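Last updated: 2021-03-29

The kettle was already on when I got to the flat in Trondilcombe, and the woman I'd come to talk to was standing in her bathroom doorway with a trash bag in each hand. She runs a little home-organizing business called Trundiment, just her and a car full of baskets, and she asked me to leave her name out of this. "Put the business in," she said. "People don't need to know which one I am at the grocery store."

So that's the deal, and I stuck to it!

I wanted to talk about small stuff. Everybody writes about closets and garages, and I have read enough about garages to last me. What I never seem to fix is the clutter around a sink - the bottles, the half-used bottles, the bottle behind the bottle. I told her this and she laughed at me, kindly enough.

"You have too many bottles and no basket," she said. "I could say that to pretty much every person who calls me."

She started in October, helping a neighbor who was moving out of the Mansour building across the street. The neighbor had 37 bottles of lotion, shampoo and hand soap. She remembers the number exactly, as she was the one who had to line them up along the tub. "Three of them were open. The rest she'd bought on sale and forgotten. She didn't feel bad about it at all, and I liked her for that."

I asked what she did with them. She said the first job was getting everything out and onto a table, any table, as long as it was flat and there was nothing else on it. "Don't sort in the cabinet. You'll be on your knees with your head in the dark and you'll quit. Put it on a table at a height you like, and bring your basket over there too."

The basket is a big deal to her. She likes plastic with holes in the sides, and she likes it small, which surprised me (I had pictured one of those giant bins). "A big one, you fill it. A little one, you have to choose." Her favorites come from Gridov, a housewares place out by the highway, and she says she has bought some 300 of them by now. I believe her. There was a tower of them in the hallway that came up to my shoulder.

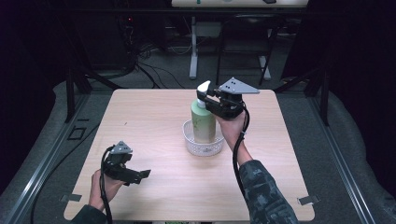
Pump bottle in the basket, pump end up.

Pump bottles turn out to be a whole subject. She keeps them upright, always, and she lifts them out by the body when she can. "People grab the pump. I grab the pump! You're in a hurry, it's the part sticking up. But then you squirt soap on your sleeve, or the top comes unscrewed and the bottle stays behind." If the pump has a lock, she twists it shut before moving anything. If it doesn't, she goes slow and keeps a rag over her shoulder.

I wondered whether one bottle in a basket was a bit silly. Why not just stand it by the sink? She thought about that for a while and poured us both more tea.

"I start with one on purpose," she said. "The one you use every day goes in first. Then you look at it and ask what else really has to live with it. Maybe a nail brush. Maybe the hand cream. Usually we stop at three things and the person looks at me like I've robbed them."

The basket also makes wiping down the counter quicker - you pick up the whole lot, wipe, put it back. She does hers every night before bed and says it takes less time than brushing her teeth. The holes let drips out, so every so often she rinses the basket under the tap and leaves it upside down on a towel.

We got onto colors, because I'm nosy. White baskets, mostly, since they go with whatever people already have. She has a soft spot for pale green bottles and will keep refilling the same one until the label rubs off. "I had one for years. The print went so faint you couldn't tell what it used to be. My sister thought it was shampoo and washed her hair with dish soap." Her sister's hair was fine, apparently. Very squeaky.

Her one real regret is labels. Early on she printed them for everything, and clients peeled them off within a month. Now she leaves the bottles alone unless somebody asks.

Before I left she pulled a basket off the tower and handed it to me, with strict orders to clear a table before I touched the bathroom cabinet. I've done the table. The cabinet is still shut, and the basket has my keys in it.

Contact | © 2021 | Back to top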